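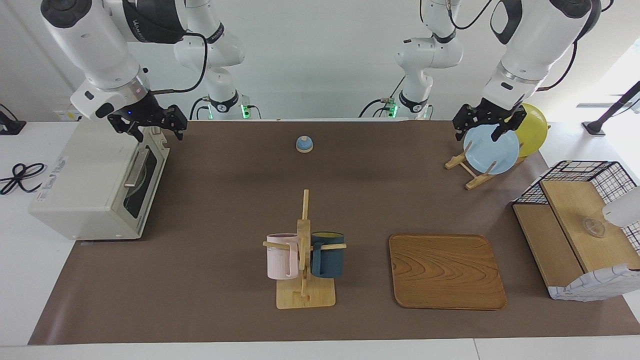 *The kitchen table at the Herkatton open day, with one gripper on the blue plate.*

I went to the open day at Herkatton in March because a neighbour had a spare ticket, and I came home with an opinion. I am not an engineer. I worked 29 years in hotel kitchens, first in my own country and later here, and I have carried more plates than I would like to remember. So when I read on the programme "two-arm kitchen task, hall two, every 90 minutes", I knew where I would stand.

The programme was full of large words. In the first hall a company called Plandach showed a film in which machines build, clean, cook and take care of old people, with piano music. I do not believe such films. Nothing in them is ever dropped, and no person in them waits. After ten minutes I left and went to the kitchen table, and there I stayed for most of the afternoon.

What I liked was that the table looked like a place where somebody could make a breakfast. There was a toaster oven, a stand with two mugs, a wooden tray, a plate in a wooden stand. Even a small call bell, as on a reception desk. The arms came down over all this from above, white and rather slow, and the left one took hold of the plate by its upper rim.

I want to write about this plate, because I think most visitors looked at the wrong thing. The people beside me talked about the arms: how much they cost, how strong they are, if they could hurt a child. But a cook looks at the plate. A young waiter on his first day takes a plate with his thumb far inside, and you must tell him many times to hold it at the edge. The machine held it at the edge. I don't say that it understands why. Somebody who prepared this work either knew it or learned it, and I respected that.

It was slow, this I must say also. In the hotel at Kamavness we once served 431 breakfasts in one morning, in the week of a sailing competition, and with these two arms the last guest would have eaten at midnight. Twice that afternoon the work stopped and a young woman from the team came to put things back in their places. She did it without any shame, and she told us what had gone wrong in normal words. The second time it was the mug, which had turned on its peg, so the handle was not where the arm expected it. I thought this was the best part of the day. A man behind me laughed and said his grandmother is faster. Surely she is. But his grandmother has practised for seventy years, and I suppose he was never asked to applaud her.

Here I come to my opinion. Open days should show more tables like this one and fewer films. A visitor who has seen only the film goes home either afraid or in love, and both feelings are useless when his town must decide something. The booklet from Avotiņš, who organised the day, says that 1,130 visitors were registered. I would like to know how many of them saw one whole attempt from the beginning until the end, with the waiting included. Most gave it two minutes, took a photo and went to the coffee.

I would also ask the organisers for chairs. It sounds like a small complaint, but if you give people no chair, you tell them that there is nothing to watch for long. And please let the team talk more. The young woman answered my question about wet plates very seriously (they have not tried it enough, she said) and I learned more from this than from the whole booklet.

Some of my old colleagues think I have become too friendly to machines. They ask me who will give work to the boy who carries plates. It is a fair question and I did not hear it answered in any hall at Herkatton. I carried plates as such a boy, and it was how I learned the language. I would not want the next one to lose this because a film with piano music convinced his manager. His manager should stand in hall two for an afternoon first, and look at how long one plate takes.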